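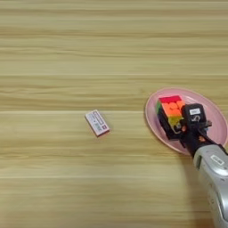 What makes one shape different from another? The number of its faces, edges and corners, and whether those faces are flat or curved.

## Chapter 2: Solids on the Table

Welcome to one of the best chapters in the book! Shapes are everywhere once you start looking - a small white box is a cuboid, a Rubik's cube is (of course) a cube, and a round plate gives you a circle to measure.

Darcy Dunstan, a joiner in Gistow, uses these ideas every day when she cuts a drawer to fit its gap. By page 46 you will be using them too, and working out how much card it takes to wrap a box with a volume of 100 cubic centimetres.

**You will need:** a ruler, squared paper, and any two boxes from home.

**Starter:** Put your boxes side by side. Which one do you think holds more? Write down your guess before you measure.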